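Home | About | Open Day | Products | Contact

About Clanon

Clanon designs and assembles gripping tools and small automation cells at its workshop in Clirkham. The company has 11 employees. Standard finger pads are sold in pairs; linkages are built to order.

The workshop opens to visitors twice a year. The next open day is Friday, October 2, 2026, and the one after that is in December. Demonstrations run on the Gisness bench, where visitors may operate a hand-held gripper on household containers. Each session lasts 31 minutes.
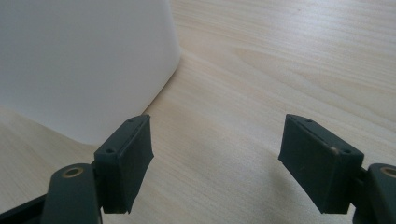
Hand-held gripper with fingers open, next to a white plastic container.

Csaba Bakos runs the bench and answers questions on pad wear, pivot play and grip width. Pads used in demonstrations are inspected after about 3000 cycles. Groups from schools should book ahead through the contact page.

Comments

Fragkou: Is there parking for a minibus?

millside: Went last time. Closing the fingers evenly on a round tub took me a few tries. Good session.

T. R.: Do you sell the pads separately from the linkage?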